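Robot build, part 4. It is May already, and Zundbridge, my two-armed robot, can finally practice moving the black plastic shells between the yellow shelf and the bin on the floor. 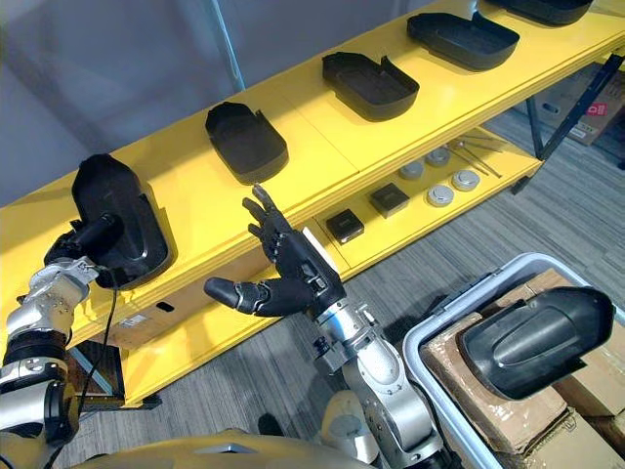

The left side has the simple gripper for now. I wrote the motion program again last night, this time with slower wrist turns. It is 2,952 lines and I am not proud of all of them.

Next job is the cables. They hang too long from the arm and I worry about them every time it reaches down. I ordered 25 clips from Sostier, and I hope they are the small size. 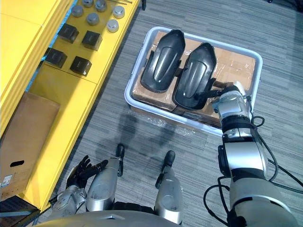 Also I want a softer grip on the shells, the plastic is very smooth. Somebody in the workshop told me to try rubber tape. If you have used it for this, please write me which thickness.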